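Vimex Gift Ledger, README

What you have here is the donation and grant record of the Vimex Fund, a small charity that pays travel and lodging for families with a child in long-term hospital care. It was kept in a spreadsheet, then in two spreadsheets that disagreed, and now in this folder.

Contents

gifts.csv - 1292 rows, one per gift. Donor names are replaced with a number.
grants.csv - 80 rows, one per family helped. No names, no hospitals, ages in bands.
notes.txt - Iwona Krajewska's remarks on the old bookkeeping. Milder than it deserved.

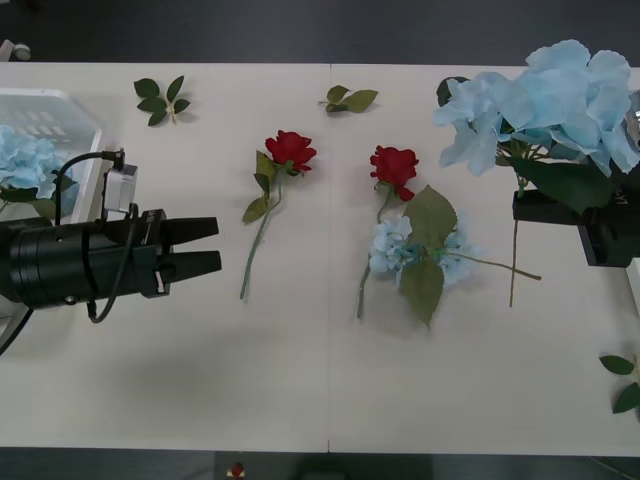
White table with a black gripper at the left.

Known problems

Gifts in kind are entered at whatever value the donor wrote down, so one armchair outranks most of our cash. Fifteen rows have no month. The code "PIM" means the Pimus raffle, except in November, when it means the Pimus dinner. Refunds are negative numbers. So are six typing mistakes, marked "check" and not yet checked.

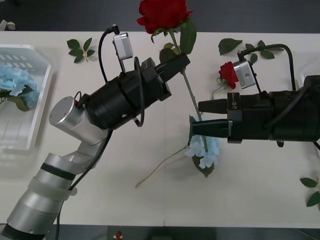
Artificial flowers on the tabletop, with a long-stemmed red rose in the gripper.

Use

Free for research and teaching. Please don't try to work out who the donors are - the generous ones asked us not to say, and the others would rather we didn't.

Corrections go to Akua Quartey, who merges them before 9 a.m. or the following month. Eoin Mac Giolla wrote the import script and would like it known that he has since written better ones.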